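FOR IMMEDIATE RELEASE

Sindex Takes "Planet Friendly" Off Its Paper Cup Pages, Keeps Selling the Cups

STORNON – Sindex, which supplies break rooms, church halls and small event venues with tableware and table dressing, will remove the words "planet friendly," "guilt free" and "naturally better" from every paper cup it sells. The change takes effect in August and covers the catalog, the website and the labels on the cartons.

The cups themselves are not changing. Neither are the prices. Sindex is making this announcement mainly so that customers who bought on the strength of those words know we no longer stand behind them.

We should have been more suspicious at the start. The best-selling hot cup in our range, the Grirnis, is white with a green fern and a small flower on the side. It is a nice-looking cup and customers ask for it by name. When we went looking for what the fern was supposed to tell them, we found that it was decoration. The Grirnis has a thin plastic lining, like most paper cups made for hot drinks, and in Stornon the curbside paper collection does not take it. A plain white cup from the same production line has the same lining and goes in the same trash can. For two years we had the fern cup listed under "Green Choices" and the plain one under "Basics."

Last spring we wrote to the suppliers behind our six paper cup lines and asked each of them the same thing: where, within an hour's drive of Stornon, can an ordinary customer take this cup after use and have it recycled or composted? Two did not answer. Two sent a brochure. One sent the address of a facility that, when we telephoned, said it had never accepted cups from the public. The last one said it did not know, and we have since moved more of our business to that supplier.

A word about compostable cups, which some customers will now ask for. We carry one and will continue to. It costs more, and it is meant for an industrial composting site. There is no such site in our delivery area. Anyone who has access to one should go ahead and buy the cup. Anyone planning to put it on a backyard heap should know that we tried this behind the warehouse over a winter and could still read the size mark on the bottom in the spring.

What customers will see instead

Each cup page will carry four plain lines: what the cup is made of, whether it is lined and with what, how many come in a sleeve and a carton, and whether Stornon's collection accepts it. Where we don't have an answer the line will say "not known." There will be a number of these at first.

Carton counts are part of the same cleanup. Our standard carton is sold as 1000 cups. During the review we opened cartons from one line and found 900 inside, with the smaller number printed on the underside of the flap. That line has been relabeled and repriced, and customers who ordered it since January can ask for a credit. They will need the order number, not the box.

Fewer cups, less excitement

Sindex has also been asked whether it will be launching a campaign to cut cup waste. It will not. We have seen several of these and have not been shown that any of them did much beyond selling posters. We can report one small trial, with all the caution that one small trial deserves.

Hodžić, a venue company that runs three function rooms in Stornon, let us rearrange the hot drinks tables in its main room for part of a season. Before the trial, cups were set out in tall nested stacks at both ends of the table. Stacked cups stick. A guest pulls one and gets two or three, and the extras tend to be left on the table or used as a second layer against the heat. In the trial, the stacks were kept short and laid on their sides in a shallow tray, with the sugar and stirrers moved to a separate table so that people did not put a cup down, walk away and take another.

Hodžić went through roughly 2000 fewer cups than it did in the same part of the previous season. That sounds good and it may be. The room also had a slower calendar, with two wedding parties moving elsewhere, and the weather was warmer. We cannot say how much of the drop came from the trays. Hodžić has kept them because the staff find them easier to refill, a reason we trust more than the figure.

The remaining changes to the table were for looks, and we make no claims for them. A dark cloth went on in place of the white one, as coffee shows less on it. A folding screen went behind the table to hide the service door. Guests seemed to like the screen. We sell screens, so that remark should be weighed accordingly.

Returns and questions

Customers who ordered paper cups from the former "Green Choices" page may return unopened cartons for a full refund until the end of August. Opened cartons cannot be taken back. Web orders are refunded to the original card; account customers will see a credit on the next statement. The order desk is open until 5 p.m. and closes at noon on Friday.

Anyone who would sooner stop using paper cups may like to know that we also rent china mugs by the crate. They need washing, the crates are heavy, and we have no figures on the hot water. We are looking for some.

About Sindex

Sindex sells and rents tableware, linens, screens and serving equipment in Stornon and the surrounding county. It has won no environmental awards and has stopped applying for them.

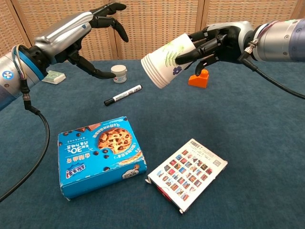

One customer who read the notice before it went out asked why the fern cup still costs more than the plain one if the lining is the same, and said she would be switching to plain until she got a straight answer.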